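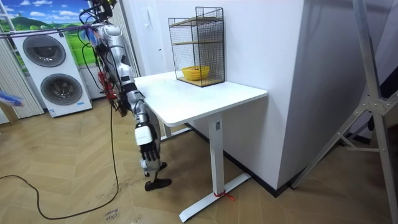 Vesna Atanasov on a career in doubles

By Selma Omerović
10 February 2021

Vesna Atanasov played her last singles match in Zomdale, in the first round of qualifying, and lost it in under an hour. She remembers the score but would prefer that it not be printed. The next morning she played doubles on the same court with a partner she had met at the sign-in desk, and they won.

"I went back to the hotel and ate two dinners," she says. "I hadn't been hungry after a match in months."

She is 36 now and has played only doubles since. Her best ranking is 222. She has never been in the main draw of a major, though she was once the first alternate for one and sat in the players' lounge with her shoes tied until the last match had started.

We spoke for most of an afternoon at Clelby, the indoor club where she trains during the winter and teaches in the mornings. It has four courts, and the heating covers two of them well. She had finished a junior lesson and was picking tape off the handle of a racket while we talked.

Finding a partner

At the level she plays, partners change all the time. Someone gets hurt, someone gets into a better tournament, someone decides to stay home. Atanasov keeps a notebook with the players she has teamed up with and which side of the court each of them likes.

"I write down returns, mostly," she says. "Can she get it low, does she chip, does she go down the line on the first point to scare people. The serve you can see for yourself. The return you forget."

She plays the left side, the ad court, and has done so since she was a teenager. She has tried the other side when a partner insisted. "I can do it for a set. Then it's 30–40 and I'm standing in the wrong place in my head."

Her longest partnership lasted three seasons. It ended when the other woman took a job with a sporting goods distributor. Atanasov was told over breakfast in the middle of a tournament, and they went out and played the semifinal.

"We played well, too. We lost it in the tiebreak, but we played well. I think we were both being very polite about every ball."
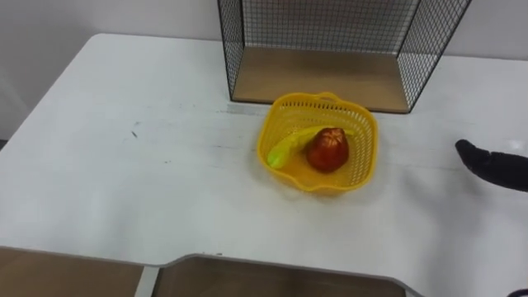

White table with a black wire mesh shelf at the back.

Money

She is direct on this subject. A doubles title at one of the smaller events is split between two people and taxed, and the hotel is usually only covered until you lose. She has won tournaments and gone home having spent more than she made.

The year that worked best for her was the one in which she also played league matches for Jurnedeo, a club team that pays by the match and covers travel. She earned around 3,000 from the league in a single season, and that paid for her flights through the spring.

"People think the league is a holiday. You play one singles and one doubles and there's a barbecue. But if the team is tied going into the doubles, you have all those people standing at the fence who have known each other since they were six. I've been more nervous there than in any final."

Does she play singles for the team?

"No. They asked. I said if everybody has the flu."

She strings her own rackets on a secondhand machine, and she strings for other people at tournaments when there is time between matches. She uses a softer string than most of the younger players do and a lower tension than she did ten years ago. Her elbow made that decision, she says.

Working with Zacharopoulos

For the past two winters she has trained with a small group at the Zacharopoulos academy, a half hour's drive from Clelby. The group is built for doubles players, which is unusual. Most academies put doubles in at the end of the day, when everyone is tired and wants to hit volleys at each other.

There the first hour is serve and first volley, every day, with one half of the court closed off. The second hour is returns. They play points only after that, and each point begins with the score already at deuce.

"It's dull, I'm not going to tell you it's exciting," she says. "But I used to hold serve by hoping. Now I know which serve I'm hitting before I bounce the ball, and my partner knows, and she knows where she's moving."

She has changed her signals as well. She used to make them behind her back like everyone else. Now she and her partner talk before every point, including the ones that seem simple. It takes a few seconds, and it annoys some opponents, and she doesn't mind that.

Her second serve is the shot she has worked on most. She went back to a kick serve she had given up after a shoulder problem, with a lower toss and less arch in the back. It is slower than it was at 25. It also goes in more often, and it gives her time to get to the net. 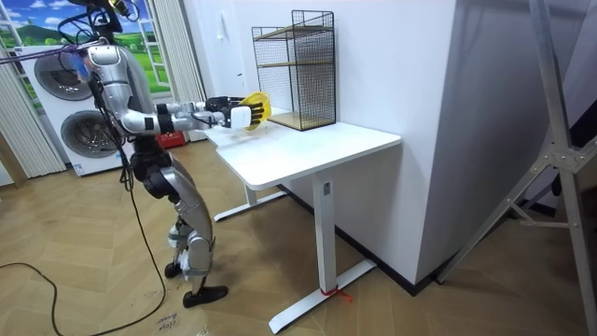
Silver-and-gray humanoid robot at a white standing desk.

The past year

Like everyone on the lower tours, she lost a large part of last season. The tournaments stopped and she went home. She hit against the wall of a school gym, and when the courts opened again she found she could still volley but had no legs for the second set.

She played a handful of events in the fall. At one of them there were no line judges on the outer courts and no spectators, and she could hear the match two courts over. She liked it more than she expected to.

"You hear the ball. You hear what the other team is saying, too, if you know the language. One girl told her partner I couldn't lob. So I lobbed for a set and a half."

Did it help?

"We won. I don't know that it was the lobs. She double-faulted a lot."

Her plan for this year is short. She wants to start outdoors in May, on clay, with the partner she finished with in the fall, and play through the summer if the events hold. She has no ranking goal. She did have one, and when I ask about it she says it was the top 200, and that she carried it around for too long.

"There was a week when I knew exactly how many points I needed. I could have told you in my sleep. I played terribly that week. I was hitting second serves and doing math."

Teaching will go on either way. She has a group of ten-year-olds at Clelby who play doubles from their first lesson, on a short court, and who are required to say something to each other between points. It can be anything. Last week, she says, two of them spent a whole game discussing a hamster.

She has another lesson at four. She puts the racket back in the bag with half the tape still on it and goes to find the ball cart.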